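Lotora Serviced Residences
Frequently Asked Questions: Wall Panels, Flooring and Trim

Who may request a change of wall finish?
Any leaseholder whose agreement has run for at least one full year may submit a request. Requests are reviewed by the Interiors Office each October. Tenants on short-term agreements should contact Els Nijs before making any arrangements of their own.

Are patterned panels permitted?
Yes. Patterned panels may be installed on up to three walls of a small room, storage alcove or entry. Samples are held at the Van Acker building and may be borrowed for 5 working days.
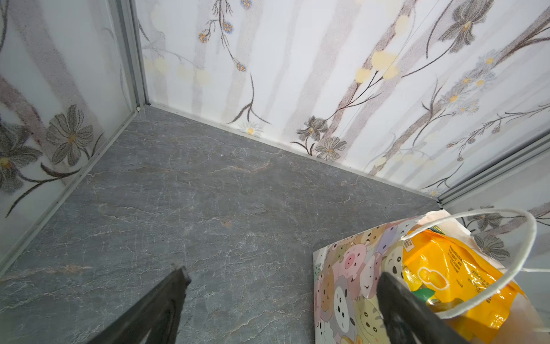

Which trim is required?
Metal trim is required wherever a printed panel meets another panel or the floor. Paint, caulk or tape is not accepted as a substitute. Aluminum is the standard choice, with a vertical piece in the corner and a base piece along the foot of each wall, as between the gray flower print and the stone-textured floor. Trim should be cut to length before the panels are fixed.

How should a stone-textured floor be cleaned?
Sweep first, then wipe with a damp cloth and a mild soap. Abrasive pads and bleach must not be used. Veins and rust-brown streaks are often part of the surface pattern and should not be scrubbed. Marks that were absent at move-in may be reported on Form 1040.

May items be stored against the panels?
Light items, including shopping bags and folded linens, may be placed against the wall. Shelving and hooks require written approval. Items weighing over 80 pounds may not be kept in an alcove.

Who is responsible for damage?
The leaseholder is responsible for scratches, tears and bent trim. Loose corners and lifting seams are repaired by the Residence at no charge if reported promptly.

Whom should I contact?
Written questions may be addressed to Mirjam Maes, Interiors Office, Room 5.

Last revised 1 May 2018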